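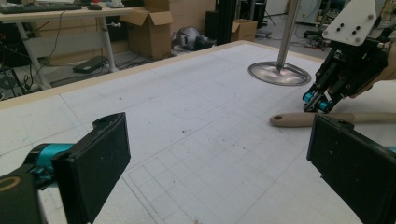 Our project began with a fairly ordinary complaint. My neighbour on Nekside Road, who has lived there far longer than I have, told me that the creek behind our houses used to be loud with frogs every spring, and that now she could sleep with the window open. I wanted to find out whether she was right, and so did my project partner, Dario Marras, who grew up catching tadpoles in the same water.

## What we set out to learn

We had two questions. Which frogs still call along Skullby Creek, and does the noise from the road change when they do it? We chose 12 listening spots between the footbridge and the old culvert, and visited each one after dark with a thermos, a notebook and a small recorder. Every recording ran for five minutes. It was colder work than either of us had pictured, but we grew very fond of it.
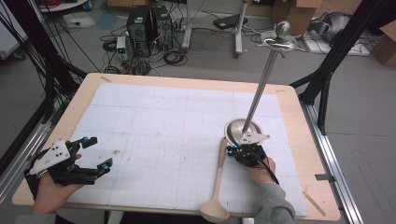
## What we heard

By the end of the season we had 322 clips with at least one frog in them. Spring peepers were by far the most common, followed by wood frogs in the early weeks, while the chorus frogs we had hoped for turned up only near the culvert. The reeds are thickest there, and the bank hasn't been mowed in years.

Traffic did seem to matter. At the spots closest to the road, calling picked up noticeably after 10 at night, when the cars thin out. Farther down the creek we found no such pattern – the frogs there simply started at dusk and carried on.
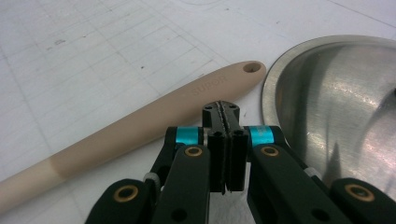 We should be careful with that result, though. One season is a short time in the life of a creek, and a wet spring probably flattered our totals. The Nzioka Pond survey, which our teacher lent us as a model, went on for several years before its authors said anything firm about decline.

## What we would do next

We would love to go back next year and add a few spots upstream. Dario would also like to measure the water temperature at each visit, and I would like warmer boots. My neighbour has asked for a copy of the recordings, and we're taking them over to her in July.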